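Subject: Re: [Wukden owners] Remote fob stopped working after battery change
Last updated: September

On Friday another member wrote:

> Changed the battery in my Wukden fob and now it won't
> unlock the doors at all. The blade still turns in the driver's
> door and the car starts. The garage in Karitdale wants to sell me
> a whole new key. Is there anything I should try first?

Yes, try re-syncing it before you pay for anything. I had the same fault with my spare last winter. The fob can lose its place if it is left without a battery for too long.

Sit in the car with all the doors shut. Turn the ignition on and off 4 times, ending on off, then hold the lock button for 5 seconds. The locks should click. If you have a second fob, press lock on that one straight after, or it will be dropped from the list.

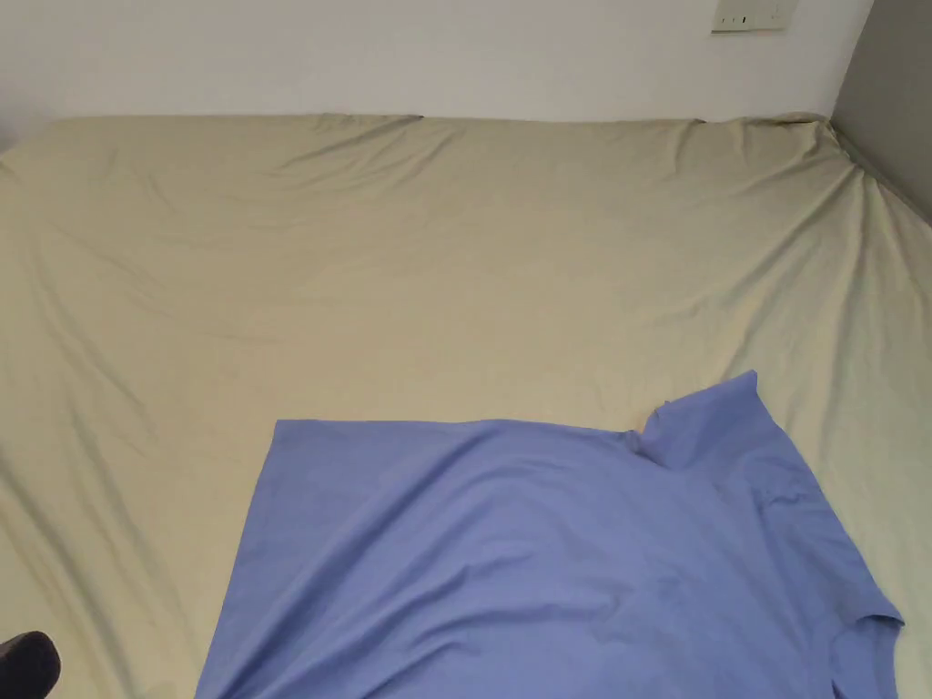 If the locks don't click, open the fob again and look at the battery clips. Mine had flattened and I bent one up slightly with a small screwdriver. Check the battery is the right way up too - the plus sign faces the back of the case on the older ones.

If you do end up needing a new key, ask for a price on the case and blade only. Gezer sell an empty case, and I paid 56 pounds to have the old circuit board moved over and the blade cut. Cliltura do them as well but I haven't used theirs.

Keep the old blade whatever happens. It will still open the door.

Comments

Worked on the second go. I had left the passenger door open the first time.

Does this apply to the 6-button fob?

No, that one has to be plugged in at a dealer or a locksmith.

My clips were fine but the battery was a dud, straight out of the packet.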